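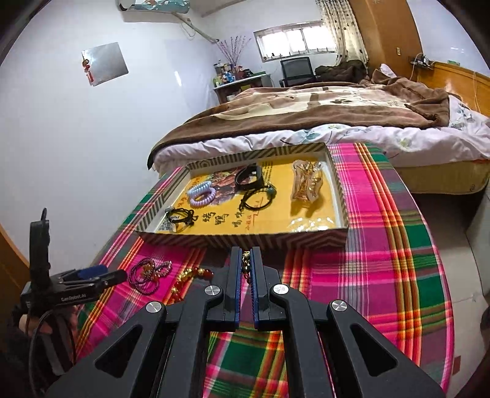

Chapter 7
When the Grip Fails

In March the Burkex test group logged 156 picks of small, soft or linked objects. In 25 of them the gripper closed, reported a hold, and came up with nothing or with the wrong piece. The controller raised no alarm.

The cause was a threshold. Finger position alone was taken as proof of a grip, and a thin cord or a single bead leaves the fingers nearly closed – almost the same reading as an empty hand. Maricel Galang's review also found one strand pulled until it broke.

This chapter deals with faults of that kind. Section 7.1 covers false holds, 7.2 snagging and pull limits, and 7.3 the stop rules used at Rosto. Readers should know the force units from Chapter 4.

Print this page | E-mail this page

Related chapters
Chapter 4: Force and Contact
Chapter 8: Stopping Safely

© Stidach Press, June 2024 | Contact | Back to top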